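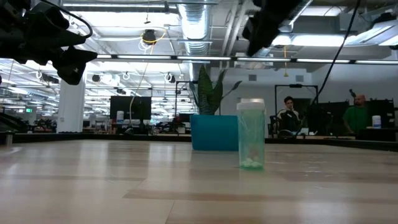

透明带盖杯，杯底放白色小件，台面不放其他物品。

双臂抓取练习：台面布置与小件收纳要点

适用于Iltik课题组的学生项目“分药与归位”。以下各条由Bogdan Czarnecka和Milagros Villca整理，九月起按此执行。

一、台面

1. 木台面反光强。上方灯管会在清漆上形成长条亮带，透明容器压在亮带上时轮廓最难识别。先移动容器，再考虑调曝光。
2. 清洁用微湿的超细纤维布，顺木纹擦，再用干布收一遍。不要用含蜡的家具护理剂，杯底会打滑。
3. 绿植留在台面后沿以外，叶尖不得伸入手臂行程。浇水在断电后进行。

二、容器

1. 带盖容器分两步练：先整体抓取移位，合格后再练开盖。
2. 透明杯夹持高度取杯身中段。夹得过高，盖子受力松脱；过低，指尖容易碰台面。
3. 小瓶集中放在浅托盘内，空杯在托盘前方排成一列，间距大于夹爪全开时的外宽。

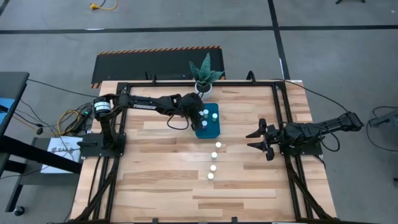
排列完成后，两臂各空走一遍，确认腕部线缆不会扫到杯子。线缆余量留在肘部一侧，用魔术贴扎带固定，不用尼龙扎带，后者拆卸时容易剪伤护套。地面上的延长线靠墙盘放，插头不压在脚轮下面。

三、药瓶类

1. 练习只用糖粒或空白压片，不用真药。练习件单独装盒，盒外写明“不可食用”。
2. 有色瓶身会改变内容物的颜色读数。识别颜色的程序须在瓶外和瓶内各标定一次。
3. 瓶与瓶之间不要贴紧。前后错开时，后瓶被遮挡的部分不作为抓取点。
4. 压旋式瓶盖需下压与旋转同时进行，单臂完成率低，由另一臂扶住瓶身。

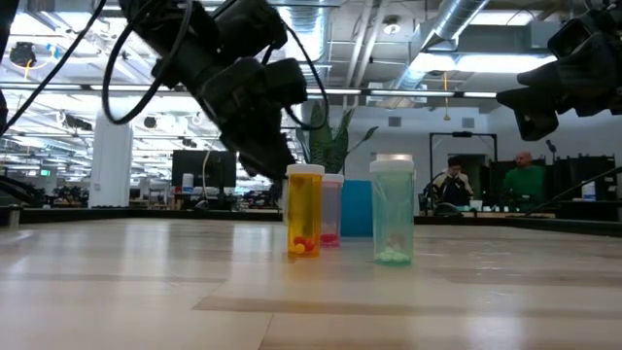

四、记录与收尾

1. 每组连续做33次，中途不调参数。掉落、夹偏、超时分栏登记，表格交Marianna Piątek。
2. 全项目累计1000次后更换指尖胶垫，旧垫留一副作对照。
3. 结束时先将两臂退回停放位，再断电，最后收瓶。顺序不可颠倒。
4. 练习件按颜色过筛分装，碎粒丢弃。粉末落进台面接缝时用软毛刷清出，不要用压缩空气吹。

胶垫和扎带存放在Mondov柜第3层，领用后在柜门表格上签名。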